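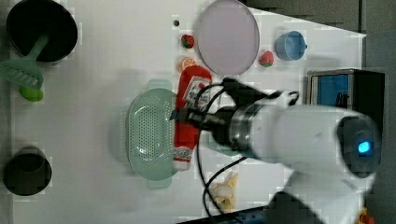 Aksel Dalsgaard
18/04/2026

Sorting out the play kitchen stuff this morning. It has lived in one 60-quart tub since we moved to Grusudora and the kids stopped digging past the top layer months ago. Thread, mostly for the people who asked how we store it.

Step one was getting it out on a white table. I used to do this on the living room rug, which is patterned, and I lost small food in it every time. Strawberries especially.

I don't sort by set. The sets got mixed years ago and the kids don't care which strawberry came with which plate. I sort by what a thing gets used for: food, things you eat or drink from, things you cook with, things you clean with.

Food first. Strawberries and the orange slice go in a shallow bin. Anything small goes in shallow. If it goes in deep it ends up at the bottom and then you hear "we don't have any fruit" from a kid standing next to a tub full of fruit.

The ketchup bottle is food too, but it gets its own spot standing up in the door of the play fridge. My daughter puts ketchup on everything she serves, including tea. It needs to be easy to reach.

The colander is the most used thing in the whole collection. Hat, boat, bed for a stuffed rabbit, sometimes a colander. It does not fit in any bin we own, so it hangs on a hook by its handle. The hooks were left over from the hallway.

Cups. I tried stacking them and the different sizes jam together, and then a grownup has to pull them apart. Now they stand side by side on the low shelf. Takes more room. Fine.

Black pot goes on the play stove and stays there. I stopped putting it away at all. It's a stove, it can have a pot on it.

The green brush is the one cleaning item that survived. There was a sponge. The sponge went in the bath and I threw it out in June. The brush goes on a hook next to the colander.

Washing: dish soap, warm water, a towel on the counter, everything spread out to air dry overnight. I used to put it away the same evening and got a smell in the tub. The hollow pieces hold water longer than you'd think, so shake them.

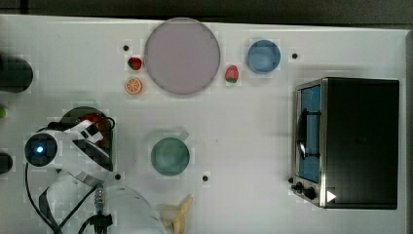
Plate, strawberries, orange slice, blue cup, toaster oven on the right.

Plates. We keep out one for each kid plus one for a guest, and the rest go in the closet. They used to all be out and the kids would set the table for a restaurant and then leave the restaurant.

Several people have asked about shelves. Ours is the low one from Bergmann, the narrow version. It cost 23 dollars used. The top is a little scratched and I haven't done anything about that.

The bins are from Pirton. No lids. I bought the lids, used them for a week, and they are in the garage now. A kid will take a lid off but will not put one on.

Labels: I drew a strawberry, a cup and a pot on masking tape with a marker. The pot looks like a hat. The younger one can't read yet and the drawings work okay for him.

On how much to keep out. Someone I know bought the big Giria assortment, 510 pieces, and asked me how to store it. I would put most of it in a closet and bring out a bin at a time. The kids here play longer when there's less to dump.

Things I'm getting rid of: a second cash register with no drawer, a bag of pretend coins, half a pizza. The other half has been missing since the old apartment. If it shows up I'll feel bad for a minute.

Things I'm not getting rid of even though I want to: the egg carton. It has no eggs. They keep rocks in it.

Whole job took me most of the morning, including washing. Putting it back at night now takes the kids one song, if they do it. Last night with the tub it was me, after bedtime, on the floor.

Question for anyone with older kids: when did yours stop using the play food? Mine are four and six and I'm trying to decide if it's worth building a proper counter or if I should leave it at the shelf.

Adding one thing. The tub itself is empty and up for grabs if anyone in Grusudora wants it. It has a crack near one handle but it holds. Message me and I'll leave it on the porch.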